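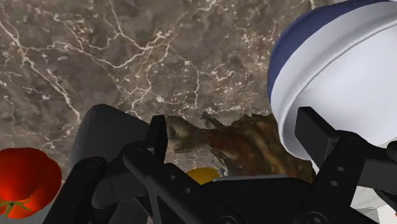
Is it worth driving out to Stilia in May if I can only manage five days?

Five days is enough for a decent look at one or two storm days, provided you can live with the chance of getting none at all, and I would go.

Hello all,

That was the short version of my reply to the question which came through on the list last night, and I did mean to leave it there, but I have had a pot of tea since and there is more to say. I'll paste the original underneath so those of you on the digest can follow along.

> I've been reading the list for two winters and never posted. I have five days' leave in May and I'm thinking of using all of it on the Stilia plain, staying at Traklow because it has the cheap rooms. I've only ever watched storms from my own back step. Is it daft to go for so short a time? And is it daft to go alone? I have a small car, a paper map and a phone that loses signal if I look at it wrong.

First of all, welcome! Two winters is a long time to sit quietly and I'm very glad you wrote in.

I did my first trip out there on a week's leave with much the same kit, and I had three days of flat blue sky, one day of drizzle, and then one evening that I still bore my family with. The cell went up just west of Koo at teatime, a little cauliflower of a thing to begin with, and by the time I had found somewhere safe to pull in it had a base on it as dark as slate and was putting out hail that I could hear across two fields. I drove 115 miles that day and the storm was in view for perhaps the last 20 of them. I'd do it again tomorrow.

About Traklow. The rooms are cheap and perfectly clean, but you are on the wrong side of the river for anything that comes up from the south, and there is one bridge. If you can stretch to Pillside you have the crossroads on your doorstep and can go whichever way the morning charts tell you. The breakfast is better too, though I accept that isn't meteorology. I have stayed in both and would only go back to Traklow if the whole week looked like a northern set-up.

Now, going alone. Plenty of us do, and I won't tell you it's daft, but please don't try to drive, read a map and watch the sky all at once. Stop the car to look. Pick your way out before you pick your view, and if the way out is a farm track, find another spot - those tracks turn to soup in minutes. Pull the radar up in town while you have signal and write down the time of the picture, as it is surprisingly easy to trust one that is half an hour old. And stay out of the rain core. There is nothing in there to see and the hail on that side can take your windscreen.

For a lookout, the old quarry road above Koo is hard to beat. It tops out at 2,117 feet, which lets you see over the haze on a muggy afternoon, and there is room to turn round. Come down off it well before the lightning is close, of course. Being the tallest thing on a bare hill is no way to spend your leave.

One last thing on the numbers, as I expect somebody will ask. I went back through my notebooks, and of the 79 days I've spent out there in May, a bit under half gave me thunder of any sort. That is only one person's tally, and it includes days when I picked the wrong town and heard it grumbling away behind me - so treat it kindly. You might get two good days out of your five, or you might come home with a nice tan.

Do write and tell us how it goes, whichever it is. If anybody else on the list will be near Pillside in May, perhaps you could say so here, as I should like to have a few of us within reach of the same teapot.

All good wishes, and clear roads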